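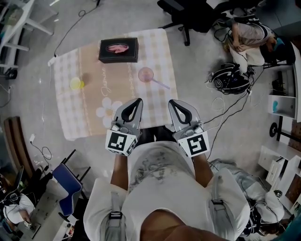

Is demonstrating by hand really better than teleoperating, or is it just cheaper?

Posted by Viera Koubek

I run a small packing line and we've been pitched twice this year on robots that "learn by watching." The first company, Keltora, wanted us to drive the arm remotely from a headset. The second, Baysal, says forget the arm, give your people a pair of hand-held grippers and let them do the job normally, and the robot will pick it up from the recordings. They quoted 500 demonstrations for one task, which is putting a small item in a box and closing the lid.

I've been burned by automation salespeople before. How does a robot that was never in the room learn anything from this? And is 500 a real number or a number that gets me to sign?

Masanobu Shibata

Both ways work and both get oversold. I've done remote control and I've done hand-held, and here is my grumpy take.

With remote control, what you record is what the arm did, so you know the arm can do it. It's also slow and tiring. Picking up one small cup can take me longer than it took to put the headset on, and my worst operator needed most of a week before her recordings were worth keeping.

Hand-held is much faster, and people move in a more natural way. That's also the catch. A person will happily twist a wrist into a pose your arm can't reach, and the recording looks great until you try to play it back. Ask Baysal what share of their demonstrations they throw out for that reason. If they say none, they haven't checked.

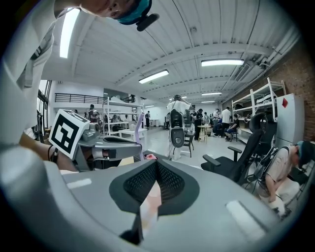
What are the printed black and white cubes on the grippers for?

Tracking. A camera that has a clear view of the pattern can work out where the gripper is and how it's tilted. Cover the pattern with your sleeve and that source of position drops out, so find out what their system falls back on.

As for 500, it depends on how much things vary. Same box, same item, same spot on the table? We got something passable with 100. Then we swapped in a different box and it fell apart. By the time it could cope with clutter we were past 2,000, and I still wouldn't leave it alone over lunch.

Morfudd Price

just get the hand held ones, my brother in law's shop did the remote thing and everybody hated the headset

Tomoyo Koyama

Mostly agree with Masanobu, but I'd push harder on the contract. Make them test on your parts, on your table, with an item placed by one of your people and not one of theirs. Around a third of the demos I've sat through were set up so the object always landed in the same place — a plain scripted arm could have done that years ago.

Also ask who does the demonstrating. If it's your staff, those are paid hours and they belong in the price. We had 3 people on it and I only found out what it cost us when I did payroll.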